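Ticket: Booking calendar sending parents the wrong session times
Opened by: Beverley Treloar, Illstead Toy Library
Status: Open, waiting on customer
Jan 23, 2023

Hi Durnover support, me again, sorry! I run the bookings for our toy library and since the summer update the confirmation emails have gone a bit feral. A mum books the 10 am play session, the calendar shows 10 am, I can see 10 am with my own eyes, and then her email says 9.30. Not everyone gets it. Qusai Chamoun's came through fine, and Jarmila Hrubý got the wrong time twice for the same booking.

What I've tried so far: logged out and back in, cleared the cache (took me a while to find where that lives on the new laptop), and swapped browsers. I also deleted the session and made it again from scratch, which fixed it until lunch. Then it went back to its old tricks.

The half hour thing made me think of Adelaide time, but we're in Victoria and the settings page says Melbourne. I checked it on the phone app as well. Same.

Reply from Nisreen Masri, Durnover support

Hi Beverley, thanks for all that, it saved me a heap of questions. There are two time zone settings, one for the account and one for each venue. Could you open Venues, pick the hall, and tell me what it says under Regional? Also, was Jarmila's booking made from the website or by you at the desk?

Beverley Treloar

Well there you go, I had no idea venues had their own. The main hall says Melbourne but the back room says Adelaide! I reckon that's from when Tomomi Amano set us up, she was living over there then. Jarmila booked on the website both times and Qusai was one I put in at the desk.

I've changed the back room to Melbourne and pressed save. It gave me error 185 and a little red box, then the box vanished before I could read the rest. Tried again, same thing. The third go seemed to stick, but when I came back with my cuppa it said Adelaide again.

Nisreen Masri

Error 185 means the venue is locked by a repeating booking. Pause the repeat first, change the zone, save, then switch the repeat back on. Old emails won't be re-sent, so you may want to message anyone booked through February.

Beverley Treloar

Paused it, changed it, saved it, no red box, hooray. I'll do a dummy booking tonight and leave this open until I've seen the email. One more while I've got you: the kitchen set listing won't take its new photo. It spins and spins and then goes back to the grey square. 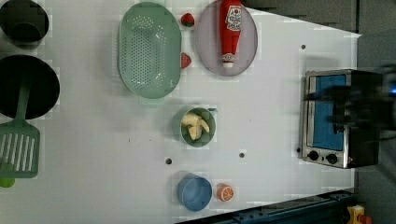 Attachment 1: toy kitchen set, with the pot, frying pan, slotted spatula and colander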